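Print this page | E-mail this page

Section 6. Recording a task by remote control: trash bags and other soft items
By Dilani Mridha, Perkport training group
November

Please read Section 4 first if you did not yet pair the leader arms with the robot. The steps below suppose that both arms are paired and that the head camera is giving a picture on the operator screen.

6.1 Before you start

1. Put the robot base in its working place and lock the wheels.
2. Open a new task in Siriwardena and write a short name, for example "trash bag to bin". Do not use the same name for two different tasks.
3. Hold the leader arms in the rest position and press Align. The robot arms move slowly until they match yours.

CAUTION: Keep people out of reach of both arms during Align. The arms do not stop for a person.

4. Open and close each gripper fully, one time. If one of them does not close, repeat the calibration in Section 3.

6.2 Recording

5. Press the left pedal to begin. Wait for the tone before you move.
6. Bring both grippers near the bag, one on each side, with the fingers open. Look at the head camera picture and not at the room. The robot will learn only from what its cameras see, so you should also work from this.
7. Close on a fold of the plastic. A full bag is round and smooth, and the fingers slide off when you try to hold it by the widest part.
8. Lift slowly with the two arms together. If one arm goes first, the bag turns and can tear.
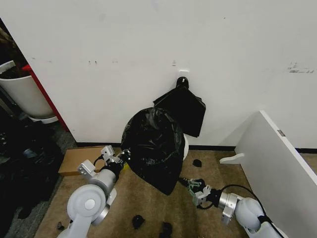
9. Move to the target, lower the bag until it has support, and then open the grippers. Pull the hands back a little before you press the pedal again.
10. Mark the recording Keep or Discard. A missed grasp which you corrected calmly may be kept. A recording where you stopped to think for a long time should be discarded.

NOTE: Change the position of the bag a little between recordings. Herman Osman made 334 recordings for our first bag task with the bag always in the same spot, and we had to record most of them again.

NOTE: Check that the cables at the wrists have enough free length before a wide movement. If a cable becomes tight, stop, press Hold and free it by hand.

6.3 If the picture freezes

Do not move the leader arms. Press Hold, wait for the picture to return, then press Align again. Discard the recording.

Last updated: November, Stella Owino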